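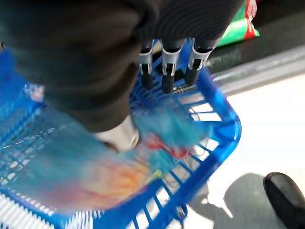

Saturday, late. Rewrote rule 7 of the Flustik cell sheet. The old text said "keep clear of the arm" and gave no distance, so each shift read it its own way. New text: feet and hands stay outside the floor line while the fingers are over a basket. A shoe on the white floor near the blue basket, with the fingers pointing down into it, now goes in the log as a breach - no debate about intent. Closed shoes stay mandatory. Udero wants the line 36 inches out; I would accept that. Form 871 still needs the new wording. Monday's job.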